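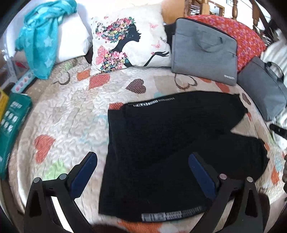 Black with grey and white lettering, laid out on the quilted spread

Odason Roof Tent Trailer, sleeps four

I've been hiring out the Odason since May and it's the one I'd take away myself if it wasn't always booked. It's a small trailer with a fold-out tent on top, it weighs 511 kg when it's packed the way I pack it, and most family cars will pull it without a grumble (do check your handbook though, I can't do that bit for you!).

You get a proper double bed up the ladder and a second sleeping pod underneath the awning that takes two more. The kids always bag the downstairs pod. If there are just the two of you I leave the pod out and you get a lovely big dry space for boots, dogs and wet coats instead.

What comes with it

Mattresses, the awning, a two-ring gas stove, a cool box, a folding table and four chairs, a kettle, pans, plates and cutlery for four. There's a Briliteck lantern that hangs from the middle pole and runs off the trailer battery, and two smaller ones for walking to the loo block. Bring your own bedding and towels, please. I used to supply sleeping bags but the washing nearly finished me off.

The gas bottle is full when you collect and I don't charge for what you use. The hook-up cable is 16 metres long, so most pitches are fine, but if you're on a field with the posts along one side ring ahead and ask for something near them.

Putting it up

I'll show you in the yard before you go. The first time takes most people a good half hour, and the awning is the fiddly part — do the back corners before you touch the front. Don't pull the pegs too tight or the door zip sticks. There's a laminated sheet in the front locker if you forget everything I said, and my number's at the bottom of it.

Please don't pack it away soaking if you can help it. If you have to, that's camping, just tell me when you bring it back and I'll hang it in the barn.

Where people take it

Anywhere with a flat pitch, really. Plenty of my customers go straight to Arellano Farm, which has its own stream and takes trailers right through the winter, and I've had good reports of the hard standings at Asora Park. The showers at Asora are better. The view at Arellano is better. You choose.

The trailer can't go on the roof-bar side of a pitch with low branches, as it stands tall once it's open.

Hire and deposit

Minimum hire is two nights. The deposit is £800, held on a card and released once I've had a look over the trailer. You'll need insurance cover for towing, and the trailer itself is valued at £3000 for that purpose, so give them that figure when they ask.

Collection is from two in the afternoon and I like it back by eleven in the morning. If you're stuck in traffic just text.

Prices and availability last updated 25 Dec 2021. Use the booking form to ask about dates, and tell me what car you've got and whether your towing socket is 7-pin or 13-pin. I keep an adaptor for both.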